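We use cookies to remember your settings. Accept | Manage
Print this page | Send by e-mail

Thread by Gadisa Birhane, 2021-02-25

1/ The district council of Morkwood sat until late last night about the road blockade at Jarna. I was in the public seats with my notebook. I write what I heard, in small pieces, as English is my third language and I prefer to be careful.

2/ For those who live elsewhere: the transport drivers have stopped lorries at the Jarna bridge for 6 days. They let through ambulances, school buses and milk. Everything else must turn back or take the old forest road.

3/ The drivers are against the new night permit. It costs 200 a month for each vehicle, and it came into force before the council had published the full text. This second point makes people more angry than the money.
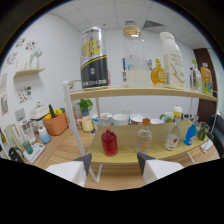 4/ What the council offered

Xóchitl Cisneros, who leads the council, read a statement of one page. The permit is suspended until the talks end. No driver will be fined for the days at the bridge, if the road is open by Sunday evening.

5/ She repeated two times that the police will stay at the far side of the river. "We have patience and we will use it," she said. A man behind me laughed, but not in a bad way.

6/ The opposition bench was not content. Diarmuid Brophy said that a suspended permit can come back on any quiet morning, and he asked for it to be cancelled by vote. The vote was refused because the item was not on the agenda. He then asked for it to be written in the minutes that he had asked.

7/ I spoke with Zaid Salameh in the corridor. He negotiates for the drivers and he had come directly from the bridge, still in his boots. He told me that he will carry the offer back but he will not recommend it, and he will not speak against it. The drivers must decide themselves.
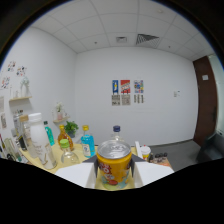 8/ Many of you wrote to me with the same question. Can the council open the road by force if the talks fail?

The council has no power to order this. It can only make a request to the regional office in Grotar, and the regional office decides. Last night no councillor proposed such a request.

9/ There was also a long discussion about the forest road. It is narrow and it has a weak place after the second bend, where the rain took away the side in November. The people of Kwan village now have lorries passing in front of their doors all day.

10/ Yabsira Habte spoke for Kwan. I think hers was the best speech of the evening. She said the village supports the drivers and also wants to sleep, and she does not see why she must choose. She asked for a limit of speed and for a person with a flag at the bend. Both were agreed in a few minutes – the only thing which was quick.

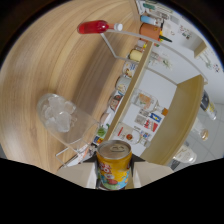 Morkwood, a table and a yellow can.

11/ A correction to my posts of Tuesday. I wrote that 37 vehicles were at the bridge. This was the number of vehicles which signed the drivers' letter. How many are standing there I do not know, and I should have said it so. Thank you to the reader who sent me the letter.

12/ Some people ask me which side I am on. I use the bridge for my work and I have a cousin who drives, so I am not a cold observer. But I try to give the words of each one as they said them – if you find that I was unfair, please write to me and show me where.

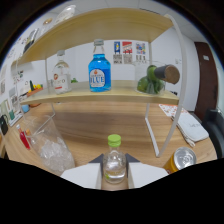

13/ What happens next

The drivers meet at the bridge at noon today. If they accept, 2 people from each side will sit together tomorrow in the library at Jarna, because neither side wants to go to the office of the other.

14/ The council will publish the text of the permit this afternoon, all pages, on the board outside the hall and on its website. I will read it and post the parts about small vehicles, as this is what most of you are asking.

15/ If they refuse the offer, the council meets again on Saturday morning. The public seats are open, but you must give your name at the door before nine. Bring a warm coat, the heating in the hall is not working on the left side.

16/ I am going to the bridge now. The signal there is poor, so the next post may come only in the evening.

Get our weekly newsletter. Enter your e-mail address to subscribe.
Print this page | Send by e-mail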